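Hello again from the Kaewsai basement, where the air conditioning has given up for July and the cryostat is the only thing in the building that's properly cold. A few of you wrote in after last month's issue asking what became of the levitated bead, so I'll start there.

If you're new, we hold a tiny glass sphere in a laser focus and try to quiet its wobble until the leftover motion is mostly quantum. The bead is about the size of a virus, and it floats in a vacuum chamber we call Todenetti (long story, involves a sandwich shop). In spring we could keep one trapped for an afternoon. On Saturday we passed 100 hours with the same bead — I came in twice over the weekend just to look at the trace!

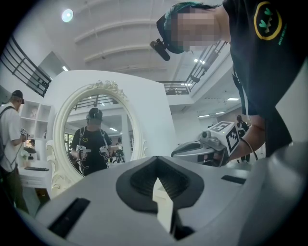
Teal hair and gray plastic, up close.

The big change was the feedback. Our old loop was measuring the bead's position and then pushing back a little too late, so some of the time we were feeding energy in. Napaporn Kamolrat rewrote the filter from scratch and got the delay down by 38 percent, and the wobble dropped the same evening. I'd spent weeks blaming the pump. Sorry, pump.

We still have a noise peak that shows up every 13 minutes or so and wrecks whatever run we're in the middle of. Napaporn thinks it's the building's chilled water valve. I think it's the elevator. We've got an accelerometer taped to the floor by the door now, so please step over it if you visit, and please don't move the optical table curtains, even a little.

Next up is a second bead. The group at Nasimside has been trapping pairs and watching them tug on each other through scattered light, and I'd love to try that with our slower, heavier spheres. We've ordered 500 of them, which sounds like plenty until you've seen how many we lose during loading.

The new analysis code, Hotulora, is on the shared drive. It reads the old files too, but the time axis is in milliseconds now, so check your plots before you send them to me in a panic.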